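Gulik (robot arm kit)

Gulik is a tabletop robot arm kit sold by Koutsoukos, a small automation firm based in Skoltstead. It is marketed to bakeries, school labs and what the catalog calls "patient hobbyists," a group the firm has never defined but appears to know well. The kit went on sale in August and was last revised on Oct 1, 2026.

Contents

The basic kit holds an arm, a gripper, a controller and a manual of 348 pages, seven of which concern setup. The rest is given over to tasks, tables and a long chapter on cable routing that has its admirers. Assembly takes two people nearly a full afternoon, according to the manual. Buyers supply their own table, and the manual has firm opinions on how flat it should be.

Software

Gulik is taught by demonstration. The user guides the arm through a job, repeats it, and lets the controller work out what the two of them have in common. Early versions of the software treated every hesitation by the teacher as part of the job and copied it faithfully. Owners who scratched their noses mid-lesson got an arm that paused at the same spot forever. A later update added a setting called Tidy, which trims pauses, and another called Very Tidy, which the manual advises against.

Basket tasks

The best known part of the kit is its set of basket tasks, in which rolls and other light goods are moved between a table and an open basket. Woven baskets are the standard choice, partly for the look of the thing and partly as a test. Their sides slope, their rims bulge, and a gripper that has drifted off its mark will meet the weave before it meets any bread.

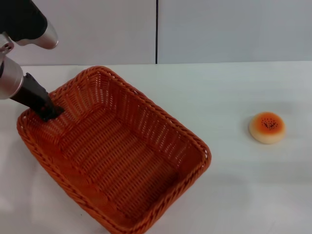

A basket task, with the gripper in one corner of the basket and a roll on the table.

Scoring is simple. A roll in the basket counts, and a roll anywhere else doesn't. Owners have asked for partial credit, and Koutsoukos has replied that bakeries don't give it.

Reception

The trade newsletter Pimelside praised the arm's steady motion and called the manual "thorough, in the way that weather is thorough." Its reviewer, Thanasis Pappas, found the gripper gentle with soft rolls but thought the price hard to defend for a shop that already employs someone with hands. He kept the review unit for two extra weeks – to be fair to it, he wrote – and recommended the kit for teaching.

Support

Koutsoukos answers questions by email and sells spare gripper tips in pairs. Repairs are handled in Skoltstead, and owners pay for shipping in one direction. Baskets are not covered by the warranty.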